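# Teleoperators wanted for household chore trials (two-arm bench)

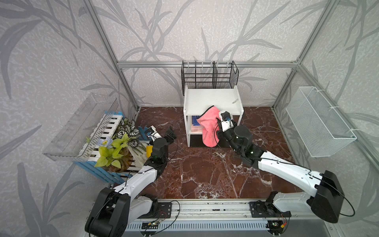 *Photo: Naveed Kiani / Prirnix*

Prirnix is looking for 31 participants to drive a pair of robot arms through ordinary tidying jobs at our Ovdale site. The study asks how far current machines are from doing these chores without a person in the loop. Our present view is that they are not close – handling cloth remains the weakest area, and a towel on a shelf is still a fair test of any two-finger gripper.

**The work**

- Moving and hanging towels at a two-tier shelf
- Wiping down with a sponge near plants and a vase
- Putting small items away in boxes and wire baskets
- Marking each attempt as complete, partial or failed

Each participant attends 2 sessions of 38 minutes, with a break between them. Training is given on the first visit. Failed attempts are kept and count the same as completed ones, so please do not restart a task unless the operator asks you to.

**Requirements**

- Age 18 or over
- Normal or corrected vision and full use of both hands
- No robotics background needed; tell us if you have one, as we balance the groups

People who took part in the January round may not apply again.

**Pay and contact**

Participants are paid per session, including sessions stopped early for equipment faults. Travel within Ovdale is covered on receipt.

Apply in writing to Evdokia Zervas, study coordinator, quoting reference 1331. Technical questions go to Arsalan Rizvi. Applications close 26/06/2026.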